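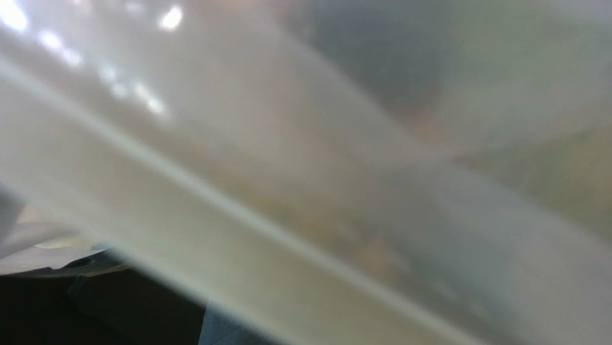

Milky plastic, very close up

Fillard Washable Block Printing Ink, starter box
Item 3689
$18
In stock, ships from Skasenau

I've been selling printing supplies out of the Skasenau shop long enough to have opinions about washable ink, and most of them used to be bad. It was either so thin that it slid into every cut you made, or it dried on the roller while you were still looking for the paper. Then I tried the Fillard and did a whole run of leaf prints on the porch with my niece and her friends, and I ordered a case of it the same night!

It's a water-based ink in tubes, made for relief printing: foam sheets, soft carving blocks, linoleum, potatoes, leaves, the bottom of a shoe if that's where the afternoon goes. The starter box has black, white, red, yellow and blue. You can mix pretty much anything from there, although the red leans a little orange, so if you want a real purple you'll have to go heavy on the blue and be patient with it.

What I like

It's stiff. Squeeze out a line and it stays a line until you roll it. On a cool morning you might even need to work it with a putty knife first (I do it right on the plate). Once it loosens up, it makes that sticky, hissing sound under the roller, and that's when you know it's ready. Kids catch on to the sound faster than grown-ups do, in my experience.

Open time is good too. In July, outdoors and in the shade, I can print and re-roll through a full morning with one or two sprays of water on the plate. In full sun, forget it. Move the table.
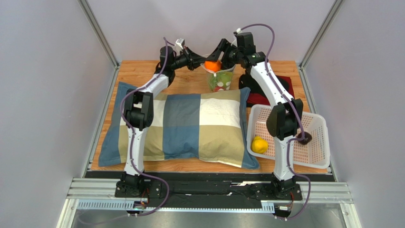
Cleanup is plain water and a rag if you get to it the same day. I've left a roller overnight more times than I want to admit, and a soak in warm water brought it back, with some picking along the edges. On clothes it has come out of cotton for me every time except once, a white shirt that went through the dryer before anybody noticed the blue on the cuff. Rinse cold, check, then wash.

What I don't like

The caps. They're small, they roll, and ink builds up in the threads so they get hard to turn. Wipe the neck of the tube before you close it and you'll be fine. The white is also weaker than I'd want on dark paper. It looks great when it's wet and then sort of sinks. Two coats, or use the Rusu opaque white, which costs more and plays nicely with everything in this box.

And please don't use this for T-shirts or tote bags. It's washable, so it washes out. I get an email about this every month. Get the Clendard fabric ink (item 2138), which you set with an iron.

Paper

Cheap copy paper works better than you'd think for kids, especially if you're hand-rubbing with a spoon. For cards, I like something smooth and a little heavier. Construction paper is okay for bold shapes, but it drinks the ink and you'll lose the thin lines.

Details

Brand: Fillard
Type: water-based relief ink, washable
Colors: black, white, red, yellow, blue
Shipping weight: 718 g
Roller: not included
Cleanup: water
Storage: indoors, caps on tight, keep from freezing

Shipping and returns

Orders in by noon go out the same day. If a tube shows up split, send me a picture and I'll mail you a new one, no need to return the old one. Unopened boxes can come back for a refund. Opened ones can't, but if you hate it, write to me anyway and tell me what you were printing, because it may be the paper or the roller and I can usually help you sort that out.

Bogdan Nedelcu
Skasenau

Goes well with: Clendard soft roller, Rusu opaque white, Fillard foam printing sheets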